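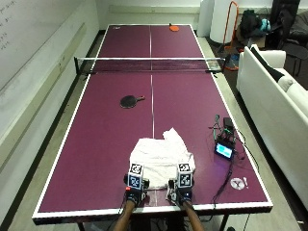 Cloth handling with hand-mounted devices, each carrying two square fiducial markers. A white cloth lies between them on a table tennis table.

Robotic laundry folding

Robotic laundry folding is the handling of clean clothes and household linen by a machine, from an unsorted pile to a stack of folded items. It is a standard test problem in household robotics and is often used as a measure of how close general-purpose machines are to doing domestic chores. Folding of single, known items under controlled conditions has been shown many times. Unattended folding of a mixed household load, at a speed and price that ordinary buyers would accept, remains an open problem.

Definition and scope

The term covers four stages: picking one item out of a pile, spreading it, folding it, and stacking it. Washing and drying are normally excluded, as are ironing and hanging. Commercial laundries have long used feeders and folders for sheets, towels and other flat goods, but these machines depend on a steady flow of similar items and, in many plants, on a worker who feeds the corners by hand. They are generally treated as a separate class of equipment.

Why cloth is difficult

A rigid object can be located by its position and its orientation. Cloth has no such short description. A shirt dropped on a table can settle into a very large number of shapes, many of which hide the parts a machine would need to grip. Collars, cuffs and hems may lie under other layers, and a white garment on its own gives few color cues to separate one layer from the next.

Contact adds a second difficulty. Two layers that look like one may be gripped together, and a single layer may slip when pulled. The force needed to drag a cotton shirt across a painted surface differs from the force needed on a bedspread, so a motion that works in one room may fail in another. Sleeves are a frequent source of error. They twist, fold back on themselves and move when the body of the garment is moved.

Hardware

Most experimental systems use two arms. One-armed folding is possible, usually with the help of a table edge or a clamp, but is slower. Parallel-jaw grippers are the most common end effectors. Thin fingertips slide under an edge more easily than thick ones, while soft or rubber-faced tips hold better once a grip has been made. Suction works on some dense fabrics and poorly on knitted ones, through which air leaks.

Special-purpose folding cabinets form a separate group. In these, the user clips each item to a feed bar and internal plates or belts make the folds. The Prelterico cabinet was of this type. It accepted shirts, trousers and towels within a fixed size range and did not handle socks, underwear or fitted sheets. Reviewers noted that clipping an item took nearly as long as folding it by hand.

Methods

Early systems followed scripts. The item was held up by one point, regrasped at its lowest point, and turned until a known outline appeared. A fixed sequence of folds was then carried out. Such systems were reliable for towels but slow, and each new type of garment required new rules.

Later systems learn from demonstration. A person performs the task and the motion, together with camera images, is used to train a control policy. Demonstrations are gathered in two main ways:

Teleoperation, in which the person drives the robot arms remotely. The recorded motion is one the robot can certainly make, but the work is tiring and each robot can serve only one operator.

Hand-mounted devices, in which the person works directly on the cloth with finger-like mechanisms and sensors fitted to the hands. Printed square markers on the devices may be used to recover their position. Collection can be done on almost any flat surface and needs no robot arm, although some recorded motions may be outside the reach of the robot that later has to repeat them.

The Donati project combined the two. Its first data set held 1000 demonstrations of shirt folding collected with hand-mounted devices, followed by a smaller teleoperated set used to correct the policy on the target robot. Project lead Seija Karppinen reported that most of the remaining failures occurred before the first fold, during spreading.

Evaluation

There is no single accepted test. Published results differ in the starting state of the cloth, the number of garment types, the time allowed, and whether a person may step in. A garment laid flat is a much easier starting point than a crumpled one, and results from the two are not comparable.

The Floltano protocol sets out one approach. A load consists of 29 items, delivered in a heap. The machine is given no advance information about sizes or colors, and each item is scored separately for spreading, fold accuracy and stacking. An item may be retried 2 times before it is marked as failed. Any human contact with the cloth ends the run. In a trial of the Drisent two-arm system under this protocol, 10 items were folded and stacked without a retry. Towels and T-shirts made up most of these. The failures were mainly long-sleeved shirts, and no fitted sheet was completed.

State of the art

Current two-arm systems can fold towels, T-shirts and shorts from a crumpled start with fair reliability in the rooms where they were trained. Performance drops with unfamiliar fabrics, changed lighting and different table heights. Pairing socks, turning garments right side out and closing buttons are treated as separate tasks and are less advanced.

Speed is a further limit. A practiced adult usually folds a T-shirt in a few seconds – most general-purpose robots take considerably longer, and recovery from a dropped or double grip adds to the total. For home use, slow operation may be acceptable if the machine can be left alone, but unattended running raises questions of safety around children and pets, and of what the machine should do when it cannot finish an item.

See also

Bimanual manipulation
Deformable object manipulation
Domestic robot
Learning from demonstration
Teleoperation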